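Swanson shrine path reopens for July pilgrimage

Walkers can use the full climb again, all 339 steps

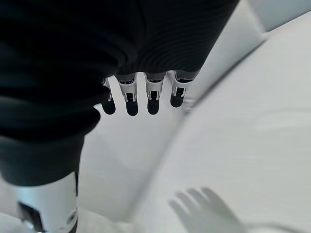 Staff reporter, Religion and Travel desk

SWANSON — The hill path to the Shrine of Our Lady of the Spring is open again, in time for the July pilgrimage. Parish office confirmed it this morning. The upper half had been shut after a landslip in the winter took out part of the retaining wall.

New handrail on the steep side, and the spring basin at the top has been cleaned and refilled. Pilgrims may fill bottles there but only small ones, please, the flow is slow.

The parish is expecting 1000 walkers over the feast. Last year's register had 2312 names for the whole season, most of them from Dinberg and the valley towns. Procession leaves the lower chapel at 6 a.m., Mass at the top at 8. Evening rosary by candlelight, weather permiting.

Parking at the old quarry, 124 spaces, no overnight stays. A shuttle runs from Dinberg station for those who can't manage the climb. The chapel with the painted ceiling stays closed untill fall while the roof is repaired.

Times for the feast day are posted at the lower chapel door.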